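Search this site
Enter keyword Go

October
By Staff Reporter

Bromgate sees red again as Bretach panels go back on sale

BROMGATE — The wall panel that covered half the town's restaurants, and at least one dentist's waiting room, is back on the shelves at Huda Building Supply on Odukoya Street. The store says it has already sold more of it than it expected to sell by Christmas.

The Bretach panel, in a shade the company calls brick and most residents call "that red," went out of production years ago. It has a rough face meant to suggest hand-troweled plaster, with darker red worked through it and paler streaks on top. Depending on your age and where you ate dinner, it suggests either a farmhouse in Tuscany or the all-you-can-eat place out by the highway, whose owners put it up in 1996 and left it there through three changes of menu.

Huda took delivery of 1000 panels last month under a deal with the firm that now owns the Bretach name. They cost $30 each. By Friday lunchtime the front display had been restocked twice, and a handwritten sign had appeared asking customers to please stop touching the samples, which are textured and therefore get touched.

"We ordered it for two contractors who wouldn't stop calling," the store's manager said. "Then their customers started calling, and then people with no contractor at all, who I worry about a little more."

The appeal, according to the people loading it into hatchbacks, is partly that it isn't white. Bromgate has spent a decade painting things white, followed by a spell of painting them a gray that looked white on the card. One shopper, carrying enough for what she described as a reading corner, said she had lived with an off-white den for nine years and felt she had given it a fair chance.

Others are less moved. A house painter waiting at the key-cutting counter said he had been paid to cover up Bretach brick in 14 separate homes and looked forward to being paid to do it again. He recommended two coats of primer, then changed it to three.

The panels are sold with or without aluminum trim for the corners and bottom edges. The store recommends the trim. The panels don't bend, and two of them meeting in a corner will show every mistake made by the person holding the saw. Customers who skip it tend to be back within the week, the manager said, often in a different mood. The trim comes only in a plain silver finish. A bronze version was in the old catalog, and the store has fielded several inquiries from people who still have the catalog.

As for what goes underneath all that red, the fashion seems to be gray. Huda reports steady sales of a slate-look surface, dark with thin pale veins wandering through it, suitable for counters, floors and what the label calls "feature areas." The two are displayed together near the entrance, an arrangement the store says was made for reasons of space. Customers have taken it as design advice and gone home with both.
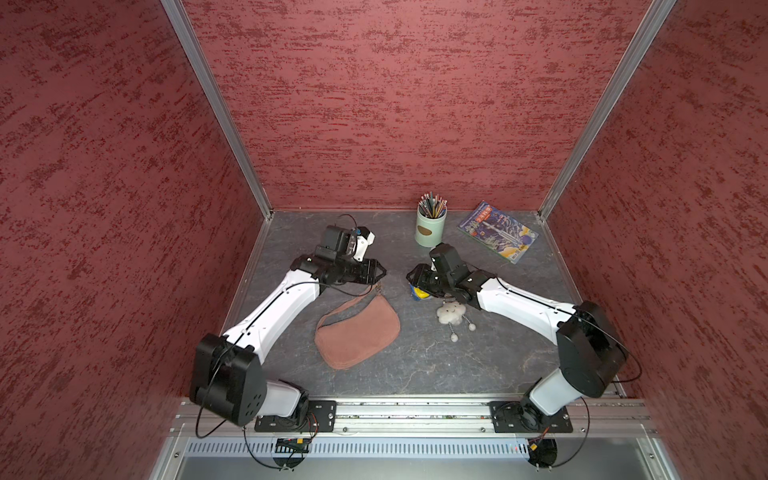
Anyone thinking of doing a whole room might want to start with three walls, which was the store's most common piece of advice this week. Red on the back and both sides, with the front left open to the light, gives the color somewhere to stop. Four walls of it, in the words of one employee who grew up in such a dining room, is "a lot to be inside of."

Lighting matters too. The streaks that look pink and cheerful under the store's overhead tubes can go the color of liver beside a single table lamp. Huda will lend out a sample square overnight for a refundable deposit. Of the 79 squares lent so far, most have come back. The remainder are believed to be hanging on walls, and the deposits have been kept.

Landlords have also begun to take an interest, in the other direction. A management company with several buildings on the east side of Bromgate has sent tenants a letter reminding them that "adhesive decorative cladding" requires written permission. The letter does not mention the color by name, though it was printed with a small photograph of a wall, and the wall is red.

There are no plans to bring back the rest of the original range, which included a mustard and a green that was once fitted in the ladies' room of the Bromgate bowling alley and is remembered there. The manager said she had been asked about the green four times. She had not passed the requests along.

Installation is fairly simple, by the standards of things that say so on the box. The panels go up with construction adhesive on a clean, flat wall, and the store suggests letting them sit in the room overnight before cutting. A free demonstration is planned for Friday at 6 p.m. in the lumber aisle. Places are limited by the width of the aisle.

Returns are accepted on uncut panels only. The store is considering a larger sign about that as well.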